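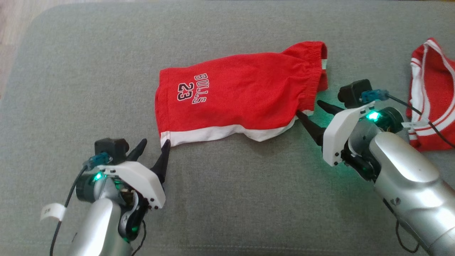 Dela Atinga wrote to us in November that a sofa in a shared lounge is a laundry table first and a seat second, and asked whether the Loletti had been assessed on that basis. It had not. The present review has therefore been extended to cover the sorting and folding of clothes, alongside the usual questions of comfort, cleaning and wear.

The Loletti is supplied in light grey with mustard-yellow back cushions. Our sample was bought at the normal retail price and placed in the ground-floor lounge at Gumdale, where it replaced the Tristis reviewed previously. Delivery was prompt. Assembly is limited to the feet, although the printed instructions refer to a bolt that was not in the packet and proved not to be needed.

The seat is firm and does not sag at the front edge. Taller users were satisfied with the depth; shorter users asked for an additional cushion behind them. The back cushions hold their rounded shape, but they slide forward in the course of an evening and must be pushed back by hand.

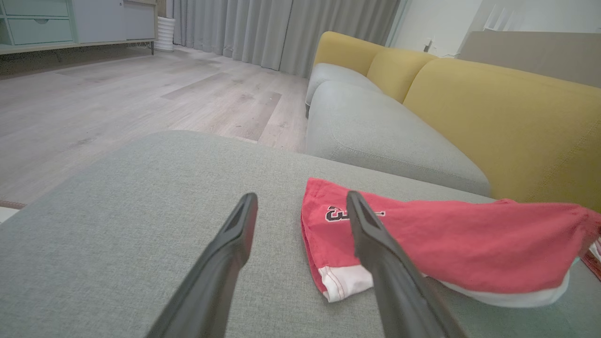 They are also slow to air after cleaning, and we advise that they be done one at a time. Marks on the seat fabric responded well to a damp cloth and a little mild soap. A tea stain left overnight needed a second treatment. Lint is a greater difficulty – dark socks leave a visible trace on the grey, and a clothes brush should be kept nearby.

Samah Helmy, who carried out the laundry assessment, found the seat wide enough for an adult's shirt to be laid flat with both sleeves out. Shorts with an elastic waistband were less convenient, as the band rolls under and the weave gives it nothing to slide on.
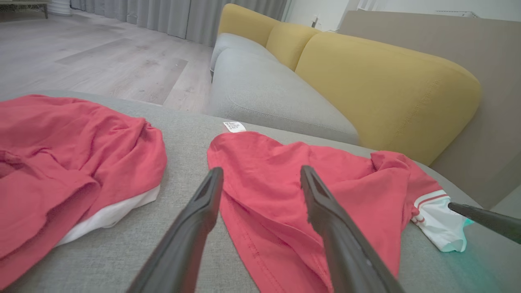
Folding on upholstery is slower than folding on a table, and the Loletti is no exception. The woven surface grips cotton lightly, so that a garment stays where it is put but cannot be turned in one movement. Colour is a real advantage. A coral-red T-shirt stands out clearly against the grey even when crumpled, and small details such as a white care label at the collar or the two thin red stripes on a white cuff are easily found when deciding which way round it should go. White items are harder to distinguish in the evening, and a lamp at the window end would help.

The maker states a rub test result of 400 cycles per unit of pressure, a measure we were unable to compare with that given for the Amegashie. We have asked for clarification and will amend this page on receipt of a reply.

The Loletti is recommended for shared lounges, subject to the remarks on lint. Households wanting a sofa solely for sitting may prefer the softer Amegashie.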